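Bimanual cell: cloth segmentation falls apart near clear film

shelfnoise wrote:
Got our Keklow planner running on both arms at the Toledo cell, and the depth mask hates the plastic bag. Three views, same spot in the cell, both grippers working near it.

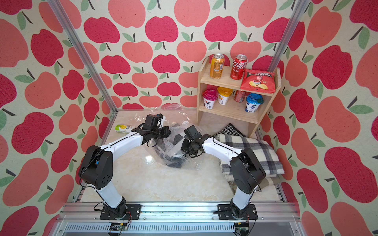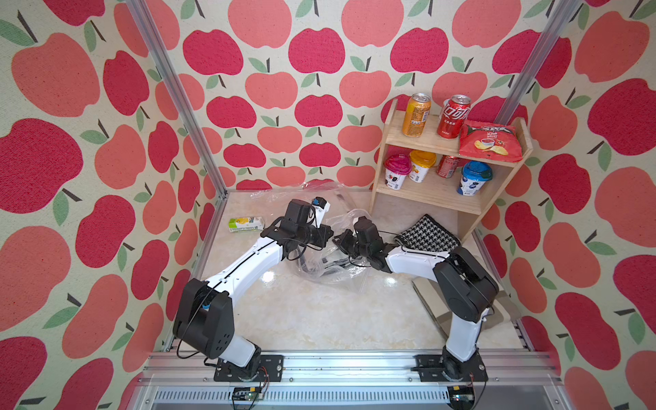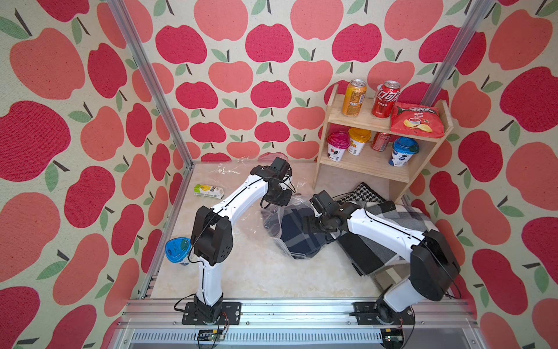 Reply 1
gridlock_ann wrote:
I'd blame the wallpaper first! Big busy apples plus a shiny floor is rough on any stereo matcher. What's your confidence cutoff? We dropped ours at Skellbridge and got tons of junk points.

Reply 2
shelfnoise wrote:
Shelf items segment fine against the same apples though – cans, chips, yogurt cups, all clean. It's the film. I'm merging 5 depth passes before each plan, timeout is 600 ms.

Reply 3
tmoeller_ros wrote:
Disagree with both of you, I think it's your collision padding. With two wrists that close over the bag the planner probably sees no free path and blames the cloud. Try it with the mask off.

Reply 4
shelfnoise wrote:
Ok, padding was 6 cm (oops). Trying 2 tonight, and I'll post the Cendumlow logs either way.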